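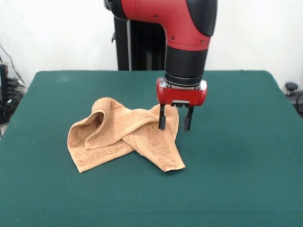
I joined the Fultville robotics club in August thinking I'd build something with wheels. I had sketches! I had a name picked out for it! And then at my very first meeting somebody asked who wanted to be on the towel team, and my hand was in the air before I'd thought about it at all.

So now I spend my Wednesday evenings teaching a robot arm to deal with laundry, and I love it so much that my family has banned the subject at dinner.

The challenge comes from the Edden Open, a student competition that has a household category this year. The rules for our event fit on one page. A towel starts in a heap that you don't get to arrange yourself (a judge drops it), and the arm has to get it flat and then folded in half. You get 100 points for a full run, with chunks taken off for corners that don't line up, and you lose 13 if the towel slides off the table. We have lost those 13 in practice more times than I want to write down.

Why towels are so hard

A block is a block. You pick it up and it's the same shape it was before. A towel changes every single time you touch it, and a lot of it is hidden. When it's in a heap you get folds lying over other folds, maybe a loop standing up on one side, and a corner or two poking out if you're lucky. The corner you want might be at the bottom of the pile. Or what looks like a corner is really a bit of the middle that happened to land in a point. Our program fell for that one constantly in the first few weeks, and so did I.

We went with a plain tan terry towel. It has a woven band near the hem, smoother than the loopy part, and that band has turned into our best friend. If the program can find the band, it has a good idea which way the nearest edge runs. The green felt on the table was a club decision from before my time, but I'm a fan, because tan on green is about as easy to tell apart as you could ask for.

How we practice

We split into two groups. One group drives the arm by hand and records what they do, and the other group (mine) trains the program on those recordings and then watches it try. As of last week we have 1,738 recorded tries. That includes plenty of bad ones, which we keep in their own folder and label, since knowing what a mistake looks like is useful too. A practice night is usually 40 tries with a snack break in the middle. The snack break is not optional, we learned that the hard way.

Driving is harder than it looks. You've got two fingers that open and close, and that's it. No thumb, no feeling in the fingertips, no second hand to hold the other side down. The first time I had a turn I pinched a nice big fold and lifted, and the whole towel came up in one lump like a wet sock. Everybody clapped anyway.

The tricks that have helped us most so far:

Go for the top layer first. If you pull from underneath, the whole heap comes along for the ride.

Lift less than you think you need to. A low, slow drag opens up a fold much better than a big swoop, and the towel stays on the table.

Let go all the way before moving off. Terry loops love to hang on to a finger, and then you've undone your own work.

Check the corners once it's flat — a curled one will throw off the fold, even when the rest of the towel looks great.

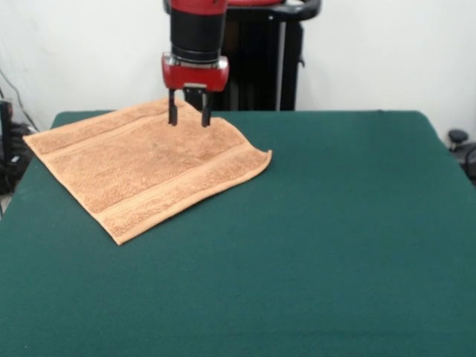
What's next

Folding! We've been putting most of our time into flattening, and the fold is still shaky. The Dimlow team showed us theirs at a scrimmage and it was gorgeous, one smooth pass from edge to edge, so we know it can be done. They were really generous about sharing notes, too. We're trying their trick of pausing halfway through the fold to look again at where the far edge is.

I'm also reading through the Kaneko workbook that our club passes around, a beat-up binder of exercises on planning arm motions. I'm on the chapter about smooth paths and it's slow going for me, because the last time I did this much math I had a test the next morning. But last Wednesday I changed one setting based on what I'd read, and the arm stopped doing its little jerk at the start of each drag. I made everyone come over and watch it three times.

If you're near Fultville and you've been curious about the club, come by. You don't need to know how to code, and we're always short on drivers. Bring a towel if you have an old one, any color except green.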